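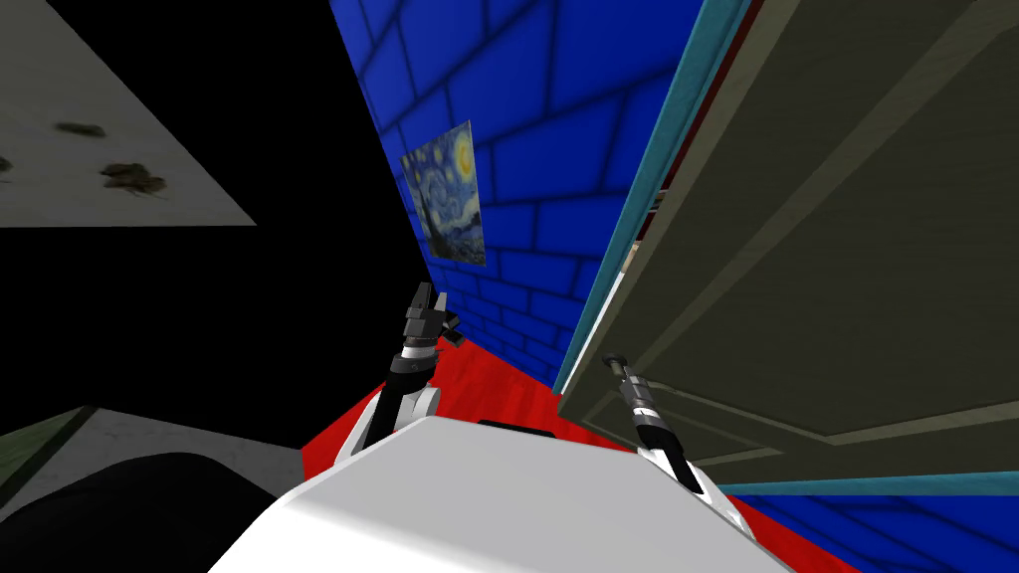

# How to Fix an Interior Door That Sticks or Won't Latch

Most doors that stick don't need to be planed. In older houses the usual trouble is a loose hinge, and a loose hinge can be fixed in an evening with a screwdriver and a few long screws. Work through the steps in order and stop when the door closes properly.

These notes were written for the tenants' handbook at Plarwood and apply to any hollow or solid interior door hung on butt hinges. They don't cover fire doors. If your door has a closer arm or a rating label on the hinge edge, leave it alone and call the office.

## What you need

- Screwdriver that fits the hinge screws (usually a #2 Phillips)
- 3-inch wood screws, same head size as the old ones
- Wooden toothpicks or matchsticks
- Wood glue
- Pencil
- Thin cardboard, such as a cereal box
- Flat file
- Sandpaper and a sanding block
- Hammer and nail set

## Step 1: Find where it rubs

Close the door slowly and look at the gap between the door and the frame. It should be even along the top and down both sides. Slide a strip of cardboard along the gap. Where the cardboard catches, make a pencil mark on the door.

Check the paint too. A shiny or bare patch on the edge is a rubbing point.

- Rubs at the top corner on the latch side: the top hinge is probably loose.
- Rubs at the bottom corner on the latch side: the bottom hinge may be loose, or the top hinge may be set too deep.
- Rubs along the whole latch side: the door is swollen, or there are too many coats of paint.
- Doesn't rub, but won't latch: skip to Step 5.

## Step 2: Tighten the hinges

Open the door halfway and lift it gently by the knob. If you see movement at a hinge, that hinge is loose. Tighten every screw by hand, on the door side and the frame side. A power driver will strip the holes in soft pine.

Try the door again. If a screw turned and turned without getting tight, go to Step 3.

## Step 3: Repair a stripped hole

Support the door from underneath with a folded magazine or a wedge. Take out the bad screw only, and leave the others in. Dip a few toothpicks in wood glue, push them into the hole until it's full, and snap them off flush. Leave it overnight, then put the screw back.

For the top hinge, a longer screw is better. Take out the middle screw on the frame side and drive a 3-inch screw in its place. It goes through the jamb and into the stud behind it, and it will pull the top of the door back toward the hinge side. Go slowly over the last few turns and check the gap as you go. It's easy to pull too far.

## Step 4: Shim a hinge

If all the hinges are tight and the door still leans, put a shim behind one of them. Cut a piece of cardboard the size of the hinge leaf. Loosen the screws on the frame side, slip the cardboard behind the leaf, and tighten again. A shim at the bottom hinge raises the latch-side top corner less than people expect, so add 1 layer at a time and never more than 2.

## Step 5: Adjust the strike plate

Rub pencil lead or lipstick on the end of the latch and close the door. Open it and see where the mark landed on the plate.

If it's off by a hair, file the opening in the plate. If it's off by more, unscrew the plate, fill the old holes as in Step 3, and move it. You may have to chisel the mortise a little wider.

## Step 6: Sand the edge

Do this last, and only in dry weather. A door that sticks in August often swings free by November, and one sanded in summer will have a wide gap all winter. Sand the marked spots with medium paper on a block, testing often. Seal the bare wood with primer and paint the same day.

## If the door swings open by itself

Tap out one hinge pin, lay it on concrete, and hit it once in the middle with a hammer. The slight bend adds enough friction to hold the door. Tap it back in.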